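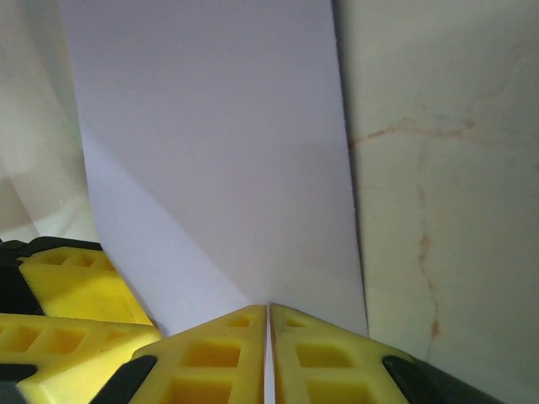 Établir le budget d'un poste à deux bras

Ce guide s'adresse aux laboratoires et petits ateliers qui préparent l'achat d'un poste de manipulation bimanuelle. Il couvre l'ordre des décisions, les lignes souvent oubliées et la demande de devis. Les prix n'y figurent pas, ils changent trop d'un trimestre à l'autre.

1. Fixer la tâche avant le matériel

Rédiger une fiche par tâche : objet, masse, prise, tolérance. Les objets souples (feuilles, sachets, films) se traitent à part. Ils imposent souvent deux préhenseurs et un réglage d'effort plus fin que les pièces rigides.

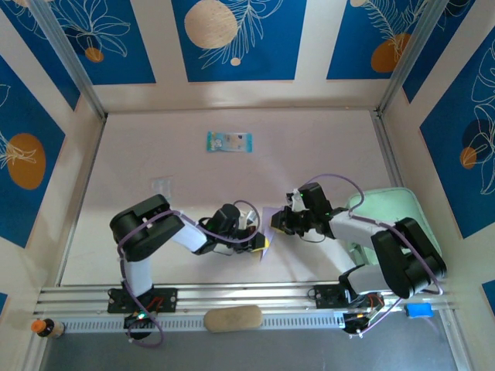
Poste à deux bras, feuille mince entre les préhenseurs.

2. Dimensionner la cellule

Relever la portée utile de chaque bras, puis tracer la zone commune sur le plan. La surface de travail se déduit de cette zone et non de la place disponible dans le local. Prévoir le châssis, les parois, l'éclairage et la fixation des bases sur une même commande si le fournisseur l'accepte : Hevbridge livre le châssis prépercé, Lozano facture le perçage à part.

3. Chiffrer le câblage et les consommables

Le câblage est la ligne la plus sous-estimée. Il faut compter la longueur développée du bras en extension complète, plus le mou nécessaire à chaque articulation. Sur le poste ci-dessous, le câble violet forme une boucle au-dessus de l'avant-bras gauche avant de redescendre vers la base, et cette longueur doit entrer dans le devis.
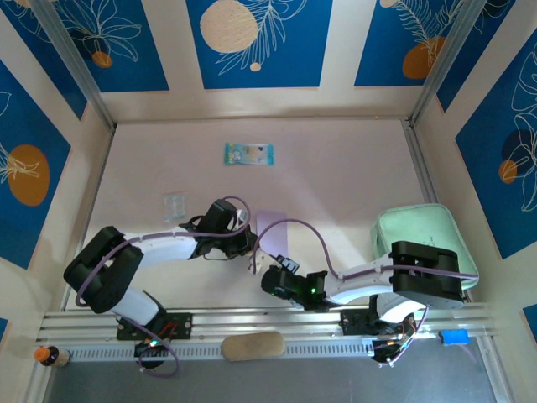
Les pièces d'usure se commandent avec les bras. Pour les doigts de préhension, retenir 10 jeux par an et par poste en usage quotidien, et 2 alimentations de rechange pour l'ensemble du parc. Un poste où les deux préhenseurs se rejoignent presque au centre, comme ici, expose davantage les doigts aux contacts accidentels : majorer la ligne en conséquence.

4. Demander les devis

Envoyer la même fiche à Dustisel et à Zultis. Exiger :
- le délai de remplacement d'un actionneur, 48 heures au maximum
- le prix unitaire des câbles
- la durée de la garantie, hors pièces d'usure
- les frais de port retour

Clôturer les demandes en avril pour une livraison avant l'été.

Modèle de tableau budgétaire : Rhys Kereama, service achats.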